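Tredia releases satellite maps of the Oltosstead salt lakes

Free map set covers 12 years of shoreline change

Tredia has published a new set of maps showing how the salt lakes near Oltosstead fill, shrink and dry out from one year to the next. The maps were made from satellite pictures and are free to download.

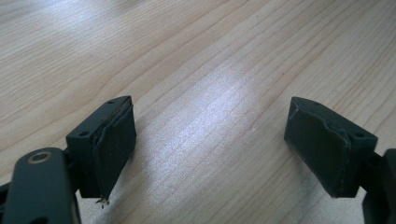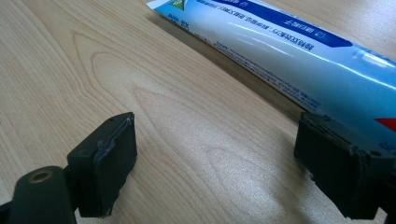
What the maps show

The set covers 315 square kilometres of lake bed, salt flat and low dune country. Each map marks the edge of the water at the end of the wet season and again in December, when most of the smaller basins are dry.

Shi, the largest of the lakes, changed the most. In its fullest year the water reached the old stock fence on the northern side. In its driest, 70 per cent of the bed was bare salt crust. The colour of the crust also varies — white near the centre, pink to reddish brown along the western shore, where fine clay washes in from the creeks.

How they were made

Tredia worked with Simport, which supplied the software used to line up pictures taken from different angles and in different light. Cloudy pictures were left out. Shorelines were then checked on the ground at 20 sites, mostly along the eastern tracks, as the western shore is too soft for vehicles.

Some gaps remain. Two of the smaller lakes were under cloud for most of one wet season and have no map for that year.

Getting the maps

The maps can be downloaded from the Tredia website as single sheets or as a full set. Printed copies are available at the Oltosstead library — ask at the front desk. Schools in the district can order a wall map at no charge.

Tredia plans to add new maps each year after the December pictures have been processed.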